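Category: Holiday Rentals > Owners & Managers > Linen, Cleaning and Changeovers

Linen counts for a two-bedroom cottage, back-to-back bookings

zoia_tk
We manage a two-bedroom cottage at Plokmont, sleeps four, with a 10 am checkout and 2 pm check-in. Currently holding 2 sets per bed. The laundry contractor (Florkero) has moved us to a Friday pickup only, so a midweek changeover now leaves us with nothing in the cupboard. Is three sets the normal par, or do people go higher?

jnijs
Three is the usual answer: one on, one in the wash, one on the shelf. With a single weekly pickup you need to work from changeovers per cycle. If you can get two changeovers between deliveries, three sets leaves no spare for a stain or a tear. I'd hold four on the queen and three on the singles.

Olesia M
Disagree with four. Storage in a small cottage is limited and linen on a shelf yellows along the folds. Set a three-night minimum and the problem mostly goes away.

jnijs
It goes away along with the midweek bookings. In August those are the ones that cover the rates.

Olesia M
Depends on the area. Ours at Biritz are nearly all weekends.

vchornovol
Check the contractor's terms before buying anything. Ours charges by weight with a minimum per bag, so a fourth set cost us nothing extra to launder. Also ask whether they return your own stock or pooled stock. Pooled fitted sheets come back in mixed depths and won't hold on a deep mattress.

zoia_tk
Own stock, tagged. Mattress depth is 30 cm plus a topper, so that's a fair point.

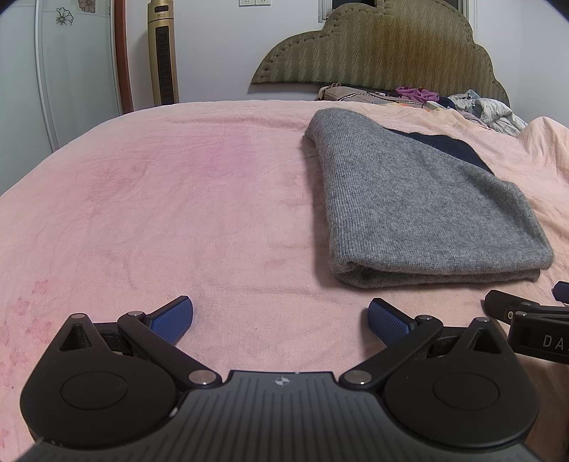
S. Kostiuk
Mattress depth matters more than the par level, in my experience. A fitted sheet sized to the bare mattress will ride up at the corners once a topper goes under it, and the cleaner then loses time on every bed. Measure with the protector and topper on. I also keep to one plain colour per bed size so the sets sort quickly, with a coloured tab sewn on one corner. The blue of those fingertip pads would do well, being easy to pick out against white cotton. Ours were done by Yurchenko when they re-hemmed the old flats.

Olesia M
Tabs come off in a commercial wash. Laundry marker on the hem.

S. Kostiuk
Ours have been through 43 washes and two have come off. Marker greys out well before that.

vchornovol
Second the tabs. Polyester thread, box stitch.

zoia_tk
Thanks all. Going to four on the queen, three on the singles, extra-deep fitted. Will ask Florkero for the bag minimum.

Contact moderators | Forum rules | Back to top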